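Somebody has probably told you that chip bags are half full of air because the company wants to trick you. Somebody else has probably told you the air is there to protect the chips, so stop complaining. I don't think you should believe either of them until you've checked.

# Is a bag of chips mostly air?

First, the word "air." The air in your room is mostly nitrogen, with a good helping of oxygen and small amounts of other gases. Chip makers usually push the ordinary stuff out and put nearly pure nitrogen in. So when a grown-up says the bag is full of air, they're a little bit wrong already.

Why bother? Chips are cooked in oil. Oxygen reacts with oil, slowly, and makes new substances that smell like old crayons. The word for this is *rancid*. Nitrogen mostly leaves oil alone, so the chips keep tasting like chips for longer.

You can test part of this. Put a few chips in an open bowl and leave them on a shelf. Taste one the next day. It will be softer, and you might be tempted to say, "Aha, oxygen did that!" Careful. Softness comes from water in the air soaking into the chip. The crayon smell takes a good deal longer. Those are two different problems, and lots of websites mix them up.

## The cushion story

The other thing people say is that the gas works like a pillow. This sounds sensible. Sounding sensible is not the same as being true, so a fifth-grade class in Prullwood decided to find out.

Their teacher, Malsha Khondokar, gave them 13 sealed bags of the same brand, Jusska Salted. They left some bags alone. They made a pinhole in the others, squeezed them flat and taped the hole shut. Then every bag was dropped down the same stairwell, and the class sorted the whole chips from the broken ones.

They ended up sorting 852 pieces, counting crumbs bigger than a fingernail. The flat bags had more broken chips. Case closed?

Nabila Fawzy, who was in the class, said no. Squeezing the bags flat could have broken chips before anyone dropped anything! She was right. To be fair, they needed a few bags that were squeezed and then not dropped at all. They hadn't saved any. So their result fits the cushion story, but it doesn't prove it. That happens in real science too, and the thing to do is write it down and try again.

## So how much gas is enough?

This is where I get suspicious. Suppose a cushion does help. It still doesn't tell us how big the cushion has to be. A company could put in exactly what the chips need, or it could put in extra so the bag looks generous on the shelf. From the outside, both bags look puffy.

There is also a dull reason for some of the empty space. Chips are poured in at the top and then the bag is sealed. On the way to the store they get shaken, the pieces slide into the gaps, and the pile sinks. Fill a jar with dry cereal, tap it on the table and watch the level go down. No cereal escaped.

Both things could be going on in the same bag.

## What to look at instead

Look at the weight. The front or back of the bag should give the *net weight*, meaning the food without the bag. Puffiness can fool your eyes, but a kitchen scale doesn't care about puffiness.

1. Find two bags that look the same size.
2. Read the net weight on each one.
3. Divide the price by the weight.
4. See which one costs less for each ounce.

Then weigh the chips yourself and compare. If your number is a bit off, don't write an angry letter yet. Your scale might be off. Weigh something you're sure of first.

## A mountain bag

If you take a sealed bag up a high mountain, it swells. The air outside pushes on it less up there, so the gas inside spreads out. At 3000 meters, a bag packed near the sea can look ready to burst. How much gas was added during the trip? None. Remember that the next time someone points at a fat bag and tells you how much is in it.

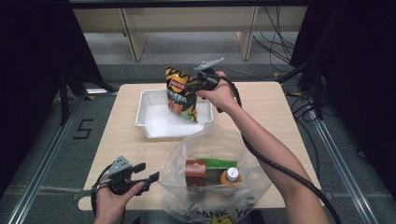
A bag of Lay's potato chips. Can you tell from the outside how much of it is chips?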